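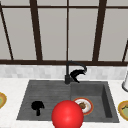
Jade Whiteley wrote in to say she'd followed the old version of this page, descaled her tap end, put it all back and the flow was still rubbish. Fair enough. The old version stopped too early. So this is the redo, with the valve and the hose bits added in.

How to sort out a slow kitchen tap

Updated 5 March 2019

Covers mixer taps on a normal mains supply. If every tap in the house has gone slow at once, skip all of this and go to the bit at the bottom about the stopcock.

First, work out which side is slow

Run cold only, full on. Then hot only. Then both.

Both slow: probably the aerator, the little mesh thing screwed in the end of the spout. Start there.

Only hot slow: not the aerator. Valve, hose, or the cartridge inside the tap. Or the boiler, in which case stop reading and ring someone.

Only cold slow: same list minus the boiler.

Takes a minute, do it. I once spent a whole evening soaking an aerator in my sister's flat when it was the hot valve, half shut since the day the kitchen went in.

What you need

Adjustable spanner
Old cloth or a strip of inner tube
White vinegar, cheap stuff
A mug
Old toothbrush
Flat screwdriver
Washing up bowl
Torch
Allen keys, if you get as far as the cartridge

Cleaning the aerator

Put the plug in. Really. The parts are tiny and they all want to go down the waste.

Wrap the cloth round the end of the spout and try to unscrew it by hand first. Looking up from underneath it goes anticlockwise. Looking down from on top it's the other way and this is where everyone tightens it by mistake. If it won't shift by hand, spanner over the cloth, gently. Chrome marks easily.

Some taps have no flats to grip. Those are the hidden sort and need a plastic key, which came in the box with the tap and has been thrown away. Mirmont taps are like this. You can get a mixed set of keys for not much and one of them will fit.

Won't budge at all? Limescale. Fill a sandwich bag with vinegar, elastic band it round the spout so the end sits in it, leave it an hour and try agian. Don't leave it overnight on brass or any coloured finish, it can go blotchy. Check what the maker says if you're not sure.

Once it's out, lay the bits on the cloth in the order they came apart. Phone photo if you're forgetful. Usually a rubber washer, a mesh or plastic insert, and the metal collar.

Now, before cleaning anything, run the tap with the aerator off. Slowly, it'll splash. Good flow? The aerator's your problem. Still a dribble? Problem's further back, and cleaning the mesh won't fix it. That's the step missing from the old page, sorry Jade.

Mesh and collar in the mug, cover with vinegar, 3 hours. Leave the rubber washer out of it. Toothbrush, rinse, hold it up to the light. If there's still grit in the holes poke it out from the back with a pin. If the mesh is torn or the plastic's gone brittle, bin it and get a new one. Take the old one to the shop with you, the sizes look alike and aren't.

Back in hand tight. Drips round the collar means the washer's in crooked.

Checking the isolating valves

Cupboard under the sink. Empty it properly, you'll only kneel on something otherwise. Torch.

Follow the two hoses down from the tap. Each one should meet a pipe, and near there you'll normally find a small valve with a screwdriver slot. Slot in line with the pipe is open. Slot across the pipe is shut. Anything in between is why your tap's slow.

Turn it slowly, quarter turn at most. If it's stiff don't force it, old ones can start weeping at the slot. Dry it with tissue and check it again after ten minutes. A bit of damp that stops is ok. A bit of damp that doesn't is a new valve.

Lever type ones like the Venuteck are easier, handle along the pipe is open.

The hoses

Shut both valves. Open the tap to let the pressure off. Bowl underneath.

Look for kinks first. Someone shoves a bucket in the cupboard, hose folds over, flow drops. Straighten it and see. A hose that's been kinked for ages won't always recover, so replace it.

If it looks fine, undo the bottom nut and look for bits of grit or shredded rubber. Put the loose end in the bowl and crack the valve open for a second. Strong squirt means the supply is fine and the trouble's in the hose or the tap. Weak squirt, it's the valve or before it.

New hose: match the length and both end fittings. Tighten by hand then a small nudge with the spanner. Check the washer is in there. I've forgotten it twice.

The cartridge

Last resort. Valves shut, tap open. Prise off the little coloured cap, allen key in, lift off the handle. Unscrew the cover, then the nut, and the cartridge pulls straight up. Note which way round it sat.

Rinse it, look for grit, swap it if it's scored. Montri Sukprasert emailed about a Varkitz single lever where the replacement went in back to front and gave him hot on the cold side. So yes, note which way round.

Whole house slow?

Find the stopcock, often under the sink as well or by the front door. Make sure it's fully open, then turn it back a touch so it doesn't seize. Ask next door if theirs is slow. If it is, ring the water company. If it isnt, and yours dropped suddenly, ring them anyway, could be a leak on your supply pipe.

How often

Hard water, clean the aerator every 6 months. Soft water, when you notice. I do mine in June when I remember, and then again when it starts spraying sideways.

Next page: dripping taps, washers and ceramic discs. Still half written.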